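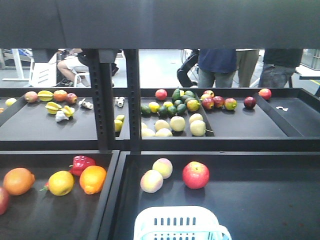 Artificial produce

Artificial produce is the collective name for imitation fruit and vegetables made at or near natural size. It is used in retail display, window dressing, stage and film properties, food photography, nutrition teaching, furniture showrooms and sorting exercises. The term covers single pieces as well as mixed sets, and normally excludes wax confectionery, marzipan fruit and other edible imitations.

Contents
1 Materials
2 Common forms
3 Display
4 Care and storage
5 See also

Materials

Older pieces were cast in wax or modeled in plaster or papier-mâché and then painted. Wax gives a convincing skin on apples and peaches but softens in direct sun and takes scratches easily. Painted plaster is heavier and chips at the stem end.

Most present-day stock is molded plastic, rigid foam with a painted coat, or a foam core under a thin flexible skin. Foam pieces are light, which makes large displays easy to carry but also lets round items roll at a slight touch. Some makers add a weight of sand or plaster to the base. The catalog of the wholesaler Kratochvíl separates the two types as "light" and "filled," and the terms have passed into general trade use.

Color is applied by spray, by brush, or by both. A blush, such as the red area on a mango or peach, is usually sprayed over a yellow or green ground color. Pores on citrus skin are part of the mold.

Common forms

Apples, lemons and oranges are the forms most often sold singly. Their outlines are simple and they can be recognized from a distance. Peaches depend more on surface finish, and better grades carry a short flock to imitate the fuzz.

Avocados are made in smooth and rough-skinned versions. In dark green they are commonly grouped, and lemons are placed among them for contrast.

Star fruit (carambola) is molded with its lengthwise ridges and is normally shown lying on its side. The ridges are the weakest part of the piece, and damage tends to start along their edges.

Garlic is the usual white item in a mixed set. Whole bulbs are molded in one piece, with the cloves indicated by shallow grooves. In mixed fruit displays it is easily separated from its intended group, as it is small and fits into gaps between larger pieces.

Display

Artificial produce is shown in bowls, baskets, crates or shallow trays. Tiered shelving with trays is common where the stock must be both visible and within reach. Black trays are widely used with yellow, orange and red items, while dark green produce shows up less strongly against them. Slotted uprights allow the height of a tier to be changed without tools on most systems.

Two methods of filling are recognized. In open placement, the pieces stand apart and the floor of the tray remains visible. In packed placement, the tray is filled until the pieces support one another. A smaller tray may be set inside a larger one so that a packed effect is reached with fewer pieces. The display manual by Radoslava Baláz, written for the Drivard showrooms, recommends packed placement for single varieties and open placement for mixed ones.

Small items migrate toward the back edge and into the spaces beside uprights. Raised dividers reduce this. A display of 400 pieces is considered large for a single run of shelving and is generally divided by type.

Care and storage

Plastic and coated foam are wiped with a damp cloth. Solvents dissolve many paints and can collapse an exposed foam core. Flocked peaches are brushed dry.

Pieces are stored in single layers, away from heat. Dark and light items are kept apart, as pigment can transfer where painted surfaces press together over long periods.

See also

Food model
Wax fruit
Theatrical property
Visual merchandising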